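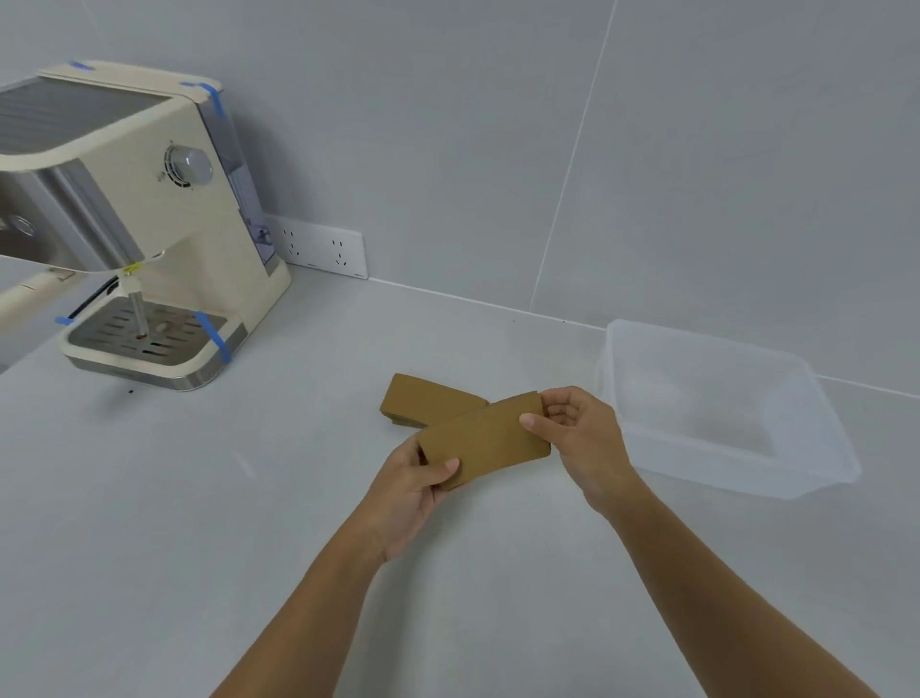
**Counter Service Basics, Handout 2: Setting Up the Coffee Station**
Instructor: Zodwa Modise
Read before the practical on 8th January.

Last week covered cash handling. This session is on the counter itself: what goes where, what gets restocked, and who signs for it. The practical takes 60 minutes and everyone does one full setup.

## 1. Paper goods

Cup sleeves come flat. Keep them flat until you need one. A sleeve that has been opened and pushed back down doesn't stack well and takes up twice the room in the bin.

- Take a small stack at a time from the carton. The Flaver cartons hold 1000.
- Square the edges on the counter before the stack goes in the bin.
- Put all the curves facing the same way.
- Pull out any sleeve with a split seam or a bent corner.

Use an open plastic bin without a lid. The clear or frosted kind is best for this course, as you can check the level from the side. Wipe it out before refilling. Old stock goes on top, new stock underneath.

To open a sleeve, hold one end in each hand and push the ends gently toward each other. Slide the cup in from the wide side. Students often try it from the narrow side and tear the seam.

## 2. Where things stand

The machine goes at one end of the counter. Leave a clear working space next to it, and put the sleeve bin toward the back, near the wall. Cups go beside the bin at the practical. Lids stay in the drawer.

Don't store sleeves or napkins on the cup-warming panel. That panel is for cups.

Keep paper away from the steam wand and the drip tray. Sleeves soak up water quickly and a damp one should be thrown out.

## 3. Machine area, before opening

1. Check the water reservoir and fill it if low.
2. Lift out the drip tray grate. Rinse off any coffee residue and dry it.
3. Wipe the steam wand with the cloth kept for that purpose.
4. Check that the portafilter is clean.
5. Wipe the counter last.

Leave any tape, tags or labels on a machine where they are. Ask before removing them.

## 4. Stock sheet

Fill in the sheet by item, not by shelf. Worked example from the Utside kiosk:

| Item | Supplier | In bin | Reorder |
|---|---|---|---|
| Sleeves | Flaver | 130 | 1 carton |
| Cups | Ornov | 60 | 1 carton |
| Napkins | Kiani | full | none |

Initial each row. If you only have time for part of the sheet, do sleeves and cups first.

## For next time

Read the section on milk storage. Bring an apron and closed shoes. The written check on Handouts 1 and 2 is in February, and the stock sheet will be on it.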